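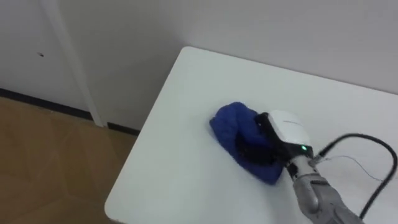 I've been putting off writing up the Plekomus gripper because I wanted to get through the invoices first, and the invoices are a big part of the story. We paid $1,671 for one hand, shipping included, and it came out of a budget line that had been sitting there with "end effector, TBD" next to it for most of a year. For the money you get a white housing, a pair of black fingers and a little green light near the base that I've grown weirdly fond of. You also get a cable. Look at the loop it makes going up and over the tabletop from the wrist, and then think about where that loop is going to live on your own robot, before you order anything!

So, the good stuff. It handles cloth, which was my whole reason for buying it. We work with laundry-type items (towels, rags, the occasional sock) and most of the grippers I got quotes on were clearly meant for boxes and machine parts. The sales pages all show a hand holding a nice rigid cube. Nobody I wrote to could tell me how theirs did with something that bunches up. The Plekomus people sent back a proper reply with a clip of a dish towel, and that pretty much sold me. The fingers go down into the fabric without a fight and I can set the closing force low enough that thin stuff doesn't get chewed. Terry is easy. Slippery lining fabric is still a pain and I'd say we miss it more often than we get it.

The housing is smooth with rounded edges, so there's very little for a towel to snag on. The one I tried before this, a loaner from Duta, had exposed screw heads at the corners, and I spent a miserable afternoon picking threads off them. The Duta was cheaper, I should say that, and if your parts are all hard plastic I'd probably point you that way.

Now the gripes. The mounting adapter is a separate item. It's $165, it isn't mentioned until you're at the checkout stage, and without it the hand won't go on our wrist at all. I'd call that a $1,836 gripper and I wish they would too. The cable that comes in the box is one fixed length, too long for a wrist and too short to run back to anything useful, so you'll end up with a loop like ours or you'll pay for a custom one. And the manual is bad. The wiring page has the two connectors labeled the wrong way around, which Zdzisław Bielecka worked out while I was on hold with support.

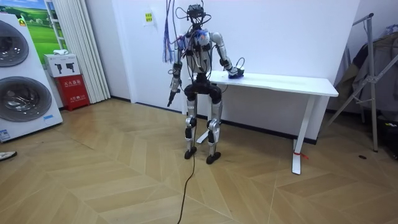 Photo: Zdzisław Bielecka

If you're planning for a full humanoid and you've only priced the robot, please go back and add a line for the boring things. My list has cable, tape, spare connectors, a table, more cable. We've got wires hanging down off the upper body and a long black cable running out across the floor between the feet, and every bit of that is something you either buy or improvise. The table matters more than I figured, too. Ours is a plain white one from Michalski with a thin top, fine for resting a hand on, and the white is great for seeing where a blue cloth is. I'd go heavier next time.

I'd also budget for just one hand to start with. The quote I was sent had two of everything and it looked so tidy on paper that I nearly signed it. One arm doing the reaching has been plenty for the cloth work, and we learned enough from the first purchase that the second will be ordered with a different cable.

Support gets a mixed grade from me. Phone is slow, e-mail is quick, and the warehouse in Plunthorpe shipped replacement finger pads in five days, no charge. Keep a set of pads in a drawer anyway. I go through them faster with rough towels, and a pack of 10 costs less than the postage on a rush order.

Would I buy it again? For cloth, yes, with the adapter added to the request from day one. For general pick and place I'd want to try the newer Duta first, and I've asked them for a loaner. I'll add a note to this page when it gets in.

June
By Jolanta Cieślak
Print | E-mail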